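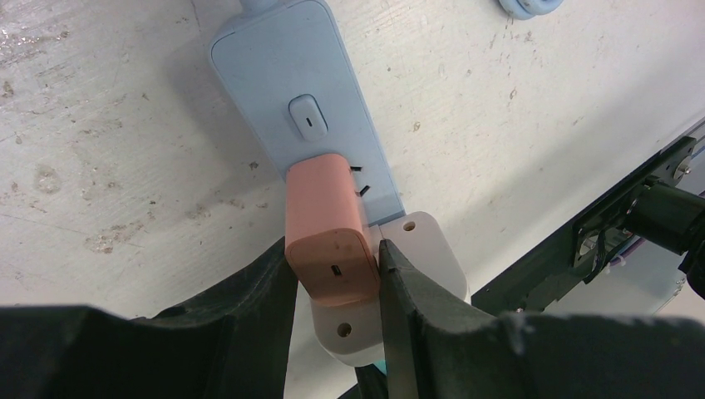
Light blue power strip on the wall, pink charger block at the lower end.

Prosmont incident reports - README

Last touched November 2019. Sunil Miah looks after this, mail him before you change column names please.

What it is
A table of news reports on pro athletes being arrested, charged or cited. One row per report, not per person. So the same arrest can show up five or six times if five or six papers ran it. Use incident_id to fold them together.

Covers football (both codes), hockey, basketball and cricket. No college players. No coaches, though a few slipped in early on and are flagged role = staff.

Size
767 reports
417 incidents
40 columns, most of them you won't need

Files
reports.csv - the main one
incidents.csv - folded version, one row per incident
outlets.csv - outlet names and short codes
notes.txt - Sunil's running notes, messy

Columns people ask about
incident_id - number, never reused
report_date - day the story ran, local time of the outlet
event_date - day of the arrest or charge. Blank if the story doesn't say. Don't fill it from report_date, we tried that and it made a mess of the June rows
stage - reported / arrested / charged / dropped / convicted / acquitted
offence_group - driving, weapons, assault, drugs, property, travel, other
source_type - police statement, court record, team statement, unnamed source
hedge - 1 if the story says "reportedly" or "allegedly" in the headline or first para

How it was made
Stories pulled with the Prorach script, then read by two people. Where they disagreed on stage or offence_group a third read it and that one stands. Court outcomes added later by hand from Cistier, where we could get them. Canadian outcomes are patchy, esp. anything settled before a hearing.

Names
Player names are not in the public files. There's a keyed list in the Lloyd folder, ask for access and say what for. Team names are in but please don't use them to rank teams by behaviour - bigger markets get more coverage and that's most of what you'd be measuring.

Known problems
- stage is whatever the story said on the day. A row can say charged when the charge was later dropped. Check incidents.csv for the final one
- "travel" got added late. Airport cases from before that are mostly under weapons, a few under other
- 5 rows have an outlet code that isn't in outlets.csv. On the list
- accents in names of towns got mangled in the second import, Montréal especialy
- hedge is only reliable for English stories. French ones all read 0, ignore it

Loading
UTF-8, comma separated, dates as year-month-day. Opens fine in a spreadsheet but it will eat the leading zeros in outlet codes, so set that column to text first.

Licence
Free for research and teaching. Story text isn't ours and isn't included, only links. Plenty of the links are dead by now.

To do
Fix accents. Recode teh old airport rows. Second pass on the cricket ones, the offence groups there look off to me.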